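Freezing green beans, do you blanch or not?

camow_kitchen
I put up beans every summer and I'm so tired of the big pot! My aunt skips blanching and swears hers are fine till December. 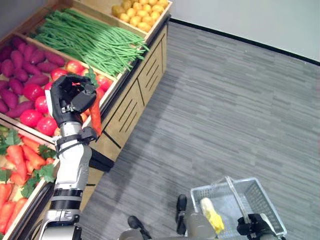

Viorica Olteanu
Fine till December, sure, then they taste like hay. Two minutes in boiling water, then ice.

stostance40
Disagree, I never blanch and we eat them all winter. Cabbage though, I do blanch that (for rolls).

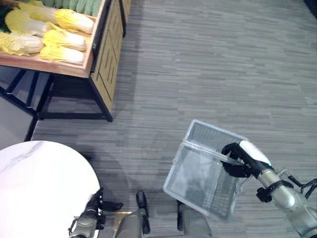
Napa cabbages in the bin

camow_kitchen
Ok, half and half this year!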